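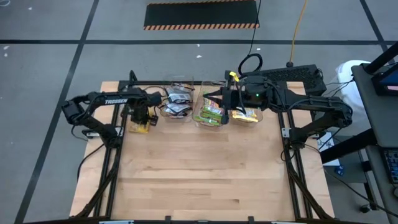 Snack tubs on the wooden table: foil packets, wrapped bars and the yellow packets.

Snack Table Gallery – February 2018

We have kept snacks in clear plastic tubs at Dristolbridge since November, and several people at the Ponton site have asked how we do it. This page has the picture, some notes on each tub and the details of buying and refilling. It replaces the sheet that used to be pinned up by the sink.

Before the tubs, everything stayed in the cardboard boxes it was delivered in. The boxes got torn open at one end, then at the other, and half-finished ones were put back on top of full ones. When Agata Gatti cleared the cupboard she found the same kind of biscuit open in four places. She bought the first tubs that week.

The foil packets
Silver and white, in the tub on the left. They are loose inside and you can take whichever comes to hand. We tried standing them on end in rows and it lasted until the first tea break. Foil packets take up more room than you expect, so a delivery box never fits in one go. Put in what fits without pressing down and leave the rest in the cupboard.

The bars
The tallest tub, in the middle. Green, yellow and orange wrappers, all mixed together. Bars are what most people take, and this is the tub that needs filling most often. Tip out what is left before you add new ones, then put the old ones back on top. Anyone looking for a particular flavour is asked to have a look through the side first and not empty the tub on to the table.

The yellow packets
In the shorter tub on the right. They show up well through the sides, and you can see from the doorway when they are getting low. A shorter tub suits them because people can reach the bottom. We had them in a tall one before Christmas and the last few packets sat there for weeks.

Why clear tubs
The main thing is being able to see what needs buying. Thomas Ruggiero does the order and used to open every box to check. Now he walks past the table, writes down what is low and that is the job done. We looked at tins, and at some nice wicker baskets, but tins hide everything and the baskets shed bits.

The tubs don't match in height and we have left it that way. Agata would have liked a set. The different sizes do make it easier to remember which goes where, and after a while people put things back in the right one without labels. We did have labels for a time, but they came off in the wash.

Buying
The order goes in once a month. Last time it came to 202 items across the three kinds, plus tea bags and squash, which are kept separately. We aim to hold no more than 300 in the building, counting the cupboard. In the autumn we let it go up to around 500 and ended up giving a good many away before they went out of date.

Bars are ordered first and the other two are made up to whatever is left in the budget. If you want something different, write it on the list inside the cupboard door. Requests are looked at with the next order, so there can be a wait. Please don't ask for anything that melts in summer or needs a fridge.

Washing and refilling
Each tub gets emptied and washed before a new delivery goes in. Warm water and washing-up liquid is enough. Dry them properly with a tea towel – crumbs stick to a damp corner and then you have to start again. Don't use the green scouring pads. One of the early tubs was scratched so badly that you could hardly see into it, and it now holds spare batteries.

Check dates when you refill. Anything with less than a fortnight left goes at the top.

Allergies
Keep everything in its wrapper. The ingredients are printed on the packets or on the outer box, and outer boxes are kept flat behind the cupboard until that batch has gone. If a wrapper has split, throw the snack away. Please don't add home baking to the tubs. It can go on a plate with a note beside it saying what is in it.

Other sites
Ponton is going to try two tubs to begin with, bars and foil packets. Irnavstead already has something similar in the Matsuda Room, on a shelf, with fruit as well. Their fruit bowl goes down faster than anything else they put out, so we may copy that in the spring.

Questions about the order go to Thomas. For spare tubs, ask Agata – she has two left.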